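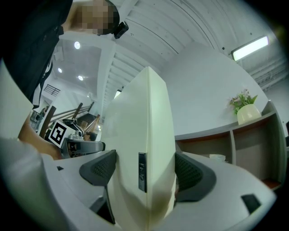

Belside Allotments and Gardens
Newsletter, March 8, 2021

The great seed swap, by post

The seed swap could not be held in the hall this year, so it went through Corina Husar's letterbox instead. She asked for small envelopes, clearly labelled. She received 200 packets in four weeks, one of them in a sock, and a good many labelled "beans". If you sent in "beans", please ring her and say which.

Everything has now been sorted and is ready to go out again. The list is pinned up inside the gate at the Stusville Road end, and Manuela Costa will read it to you over the phone if you have an evening to spare. Choose up to seven packets each. Last time we held the swap, a member who shall remain nameless went home with 25 and grew a single courgette, so the limit will be kept to.

There is far too much of the following: runner beans, marigolds, a purple lettuce that nobody has admitted liking, and squash. The squash were saved from open-pollinated plants grown beside somebody else's pumpkins, so what comes up is between you and the bees. We are short of leeks, parsnips and anything that slugs dislike. Parsnip seed should be fresh. The packet marked 2009 has been thanked for its service.

Radu Hodoroagă has again given his long red peppers, which did so well at Pitden. He says to sow them now on a warm windowsill and then leave them alone. Floarea Jitaru, two plots along, says to sow them in February and talk to them. Both had peppers until November, and they have agreed not to discuss it.

Potatoes are a separate matter. The order from Preda came in short of second earlies and heavy on a maincrop none of us had heard of. If yours are not what you asked for, swap with a neighbour first and complain afterwards -- the order form was in Sânziana Coman's handwriting, and she admits that her sevens look like ones.

To collect, put your list through Corina's door with your plot number on it and a stamped envelope. Packets for people without a stamp will be left in the old bread bin by the water trough. Please shut the lid properly. The mice had the peas last time and did not leave any for the rest of us.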